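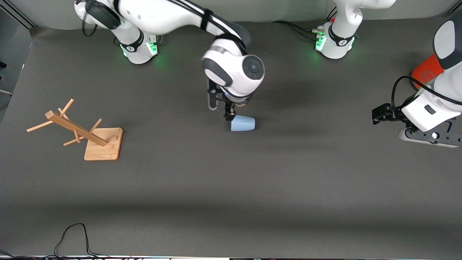

Two arms, one cup, one mug tree, at the Ponell bench.

Friday column. By Crescencio Rosales

I pack housewares for a living. Fourteen years at Escobedo, mugs and cups mostly, some glass. So when people who have never lifted a case of mugs tell me what automation is going to do to my job I get short with them. Sorry.

Both sides get it wrong. The company line, which we got in January on a slide: robots take the dull work, people move up. Move up where. The building has one upstairs and it's the payroll office. The other line, the one my brother in law sends me articles about, says we're all out by Christmas. Also no. I've watched the arms work on cups. Slow. Careful like a kid carrying soup.

What changes is smaller than that and I think it matters more. The pace changes, who you talk to changes, and who gets blamed.

Take pace. Before, a packer on our line did 298 sets on a normal shift and you knew by lunch if it was a bad day. You could slow down for an hour if your back was out and the woman across from you would pick it up, and next week you did it for her. Nothing written down. Put a machine in her spot and that deal is gone. Management at Wumness, our sister site, put in 2 cells last year and the people next to them say the same thing, the arm isn't fast, it just never trades you an hour.

Then there's the teaching. Somebody has to show these things how a cup goes on a peg, which way the handle faces, what to do when the stand isn't sitting how you expected. That somebody is us. We know it in our hands and it took years. At Ponell they asked packers to sit in on it, regular wage, no extra.

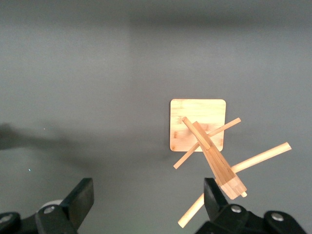
I don't think that's fair and I said so at the meeting. If my hands are the manual then pay me for the manual. Arnemness did it, to be fair to them, they gave each packer 3000 dollars flat for the training months, and teh sky did not fall. Not a fortune. But it said out loud that the packers had something the company needed to buy.

And blame. When I drop a mug it's my mug. When the cell drops one there's a ticket, and the ticket goes to whoever was standing closest. I have seen a guy written up for a jam he was trying to clear. Write the rule down before the thing gets plugged in. Who stops it, who answers for it, who gets to say it's not ready.

I'm not against it. My wrists are shot and I'd hand over the bottom rack tomorow. Some of the younger ones want to learn to run the cells and they should get the chance, on the clock, with a raise at the end of it that has a number in it.

There are 2261 of us across all the sites. Ask us first. We vote on the new language next month and I'm a no until the blame part is in there.

We use cookies to improve your experience on this site. By continuing to browse you agree to our use of cookies. Accept | Manage settings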